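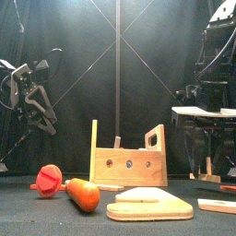

Figure 3. Light wooden toolbox-type box with a small peg and base block on the work table.

3.2 Wooden boxes and loose fittings

The second group of objects in the Wokstead set is built from pale wood. The toolbox-type box was chosen as the main item of this group. Its grain is left visible and it is light honey in colour. Smaller pieces are placed near it on the table, among them a wooden peg that rises from a low base block of the same natural tone. Painted objects were included so that the group would not be uniform in colour.

Selection followed the criteria given in Section 2. An object had to be of a type that an adult would recognize from a home workshop or a school bench, it had to be light enough to lift with one hand, and it had to stand on its own without a clamp. Objects that met the first two criteria but tipped over when nudged were set aside in June and are not reported further. The final group contains 14 objects.

The boxes were made at Norus from stock timber cut in a single batch. No varnish was applied. Earlier boxes from the Ukidport workshop had been varnished, and raters found it hard to judge the direction of the grain under bright light. Raters in the present study were asked to record colour, finish, the state of the edges and the position of any openings. Each object was judged under even light and again under light from one side.

Ratings of finish were consistent between the two lighting conditions for the boxes. Ratings of edge condition were less so. Under side light, the end grain near the corners was often recorded as rough, and the same corners were recorded as smooth under even light. We retained both scores and did not average them. Across the whole set, 600 ratings were collected, and those for the pale wood group are listed in Table 4.

Small round holes in a side face proved to be the feature most often used by raters to tell one side of a box from another. Where holes lay in a line close to an edge, raters named the side quickly and seldom changed their answer. Flat plates were treated differently. A plate with a grey peg towards each end and a round hole between them offers few cues as to which end is the top, and raters tended to describe such a part by its pegs alone. Its slightly rounded corners were seldom mentioned. For this reason the recording sheet was revised to include a separate line for holes that pass through a part.

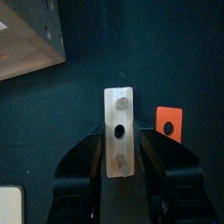

Tijani, commenting on the draft of this section, objected that the revised line would lead raters to report openings they would otherwise have ignored, and asked that the earlier sheets be scored separately. We accept the second point. Sheets completed before the revision are marked in Table 4 and are left out of the comparison in Section 4. On the first point, the earlier sheets mention holes in free text often enough to suggest that raters had noticed them without prompting, although the wording varied and could not be coded with confidence.

Storage between sessions was kept simple. Boxes were shelved upright and small fittings were held in lidded trays, with the pegs and their base blocks kept together. Pale wood marks easily, and any object with a new dent was rated again before it was returned to use.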